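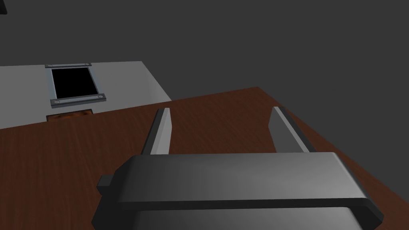 4. Setting the timer on the Makska water softener

Set the clock first. The Jondotton leaflet says the unit "learns your habits" within a week. Mine hadn't by August, so set it by hand.

1. Hold MENU until the hour flashes.
2. Enter your water hardness. Use the figure from your supplier's bill, as the paper strip in the box reads low.
3. Set the regeneration time to 2 a.m. 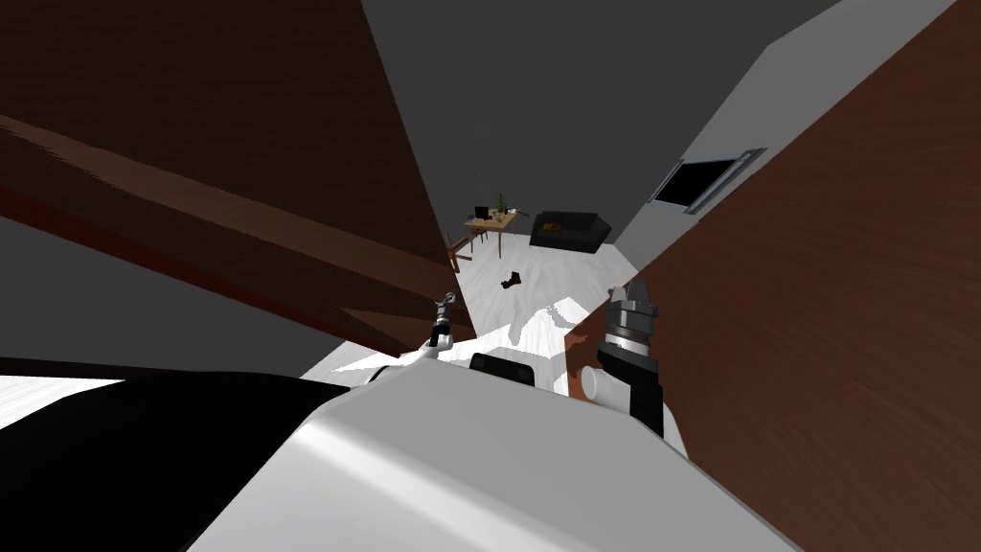 If the display goes back to midnight after a power cut, the backup battery is flat and you will have to start again from step 1. The makers claim it lasts for years — I would check it every spring.

Note: The counter shows litres left before the next rinse. A reading of 2,206 is normal on a full charge. If it shows 1,073 the morning after a rinse, the valve has probably stuck halfway.

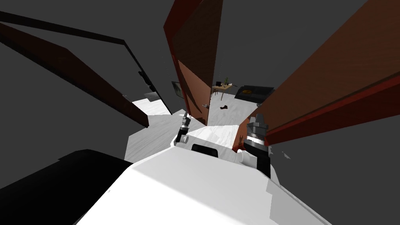 Fig. 4. General view.

4. Close the bypass slowly and listen for running water. A short hiss is fine. A steady trickle is a leak, whatever the helpline tells you.

Caution: Do not use Doležal block salt in the Stevlow cabinet. The lid will shut on it, but the blocks jam against the float.

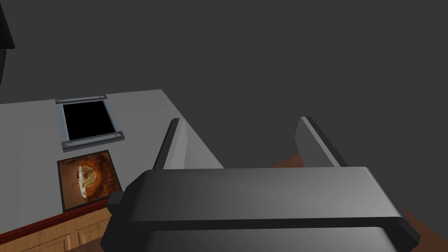 TROUBLESHOOTING

Water still hard: check the salt before paying for a visit.
Salty taste: run the kitchen tap, then repeat step 4.
Error E2: switch off at the wall and wait. It may come back.

Revised 1/29/23, Edgardo Salazar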